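## 4. Your First Knot-Tying Run

OK, you've made it through the boring part (homing, cables, the foot pedal that sticks) and now you get to tie something. I wrote this section for new club members who've passed the Section 3 checks and have a partner at the bench. If you haven't done both of those yet, go back. I'll wait.

We run everything through Bruritz, the control program that started as Ingrid Ambrose's senior project and has been growing new menus ever since. Recordings go to the Mikkelsen drive in the cabinet. You'll want both open before you touch the arms.

### 4.1 Before you start

1. Log in to Bruritz with your own name. Please don't use the shared login – we can't sort the recordings later if everybody is "student."
2. Check that the Mikkelsen drive has at least 16 GB free. If it doesn't, tell the bench lead and don't delete anything yourself.
3. Put on gloves and eye protection. Your partner does too, even if they're only watching.
4. Load the profile called **Zornanow-slow**. It scales your hand motion way down, and you'll be grateful for that the first time you sneeze.
5. Open all the camera views. You should have one fixed view of the work area and one close view for each wrist.
6. Close each jaw once, open it, and close it again. The motion should be smooth with no clicking.

> **Caution:** Hands stay out of the work area whenever the arms are live. If you need to move the tissue or clear a thread end, your partner hits PAUSE, you both say "paused" out loud, and then you reach in.

### 4.2 Tying the stitch

I'm starting you after the needle has already gone through, with both ends of the thread free. Needle driving gets its own section and deserves it.

1. Pick up the long end with the left jaws. Grab it close to the tips, where the grip is best.
2. Lift a little and look at the close view. Check that the thread is really between the jaws and hasn't slid down beside them.
3. Bring the right instrument in slowly from its own side. Watch the fixed view for this part, because the close view will fool you about distance.
4. Wrap the thread over the right instrument twice for your first throw. Move the left arm and keep the right one still (everybody wants to move both, and everybody makes spaghetti).
5. Reach for the short tail with the right jaws. Small moves!
6. Close on the tail, then pull the two ends apart, low and level with the tissue. Stop when the edges of the cut meet.
7. Make a second throw the opposite way, one wrap this time. Then a third, same direction as the first.
8. Pause the arms and have your partner trim the ends with the hand scissors.
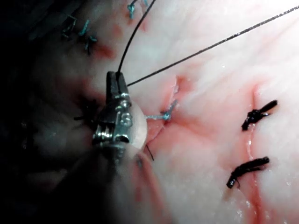
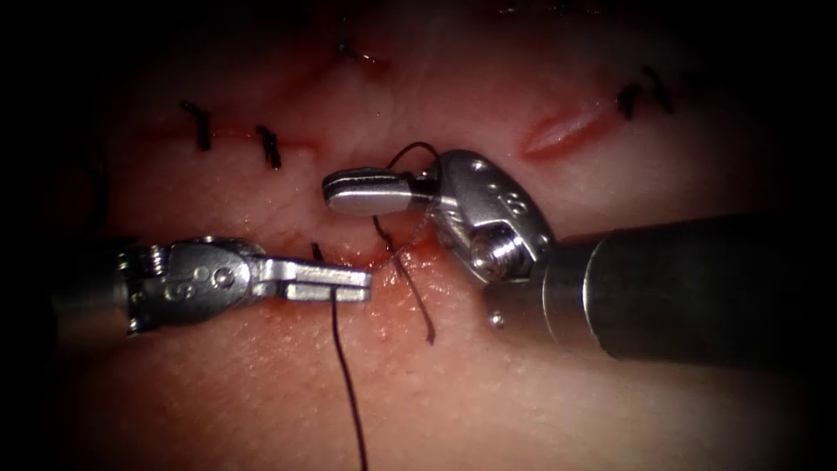 *Fig. 4-1 and 4-2. Dark thread in the jaws, with earlier stitches nearby: close view first, then the fixed view with both instruments.*

**Note:** Keep half your attention on the thread leading away from the jaws. A long strand likes to wander across your earlier stitches and snag on a cut tail. If it does, back up the way you came and don't yank.

**Note:** Shiny wrists throw glare. If a bright patch is sitting right where you need to look, dim the lamp one notch or tilt it. Don't swing the wrist around hunting for a better view while you're holding thread.

### 4.3 If something goes wrong

- **The thread slips out of the jaws.** Open, back off, regrab. If it slips three times in a row, pause and have your partner wipe the tips.
- **Bruritz shows error 573.** That's the tension warning. Let the thread go slack, press CLEAR, and redo the throw you were on. It shows up a lot in your first week and I still get it.
- **Bruritz shows error 159.** One arm has lost its position. Stop there. Press the red button, leave the thread alone, and go get the bench lead.
- **The instruments bump.** A light tap is OK. If you hear a crunch, pause and check both wrists before you go on.
- **Your knot slides open.** You probably threw the same direction twice. Cut it out and start fresh with a new piece of thread.

> **Caution:** Never use Oltard mode (the fast profile) for tying. It's there for moving the arms between stations, with nothing in the jaws.

### 4.4 Wrapping up

1. Open both jaws and let go of any thread before you back the arms out.
2. Press STOP RECORDING and wait for the green check. A big file can take a minute.
3. Name the file with your initials and the stitch number, and mark it **good**, **bad**, or **weird**. Keep the bad ones – the January group trained their knot spotter mostly on mine.
4. Bag the tissue, wipe the bench with the blue-label cleaner, and toss your gloves.
5. Write your stitch count on the whiteboard. The club is trying to reach 1,000 before the spring demo, and crooked ones count.

Move on to Section 5 once you've tied four in a row that hold when your partner tugs on them gently.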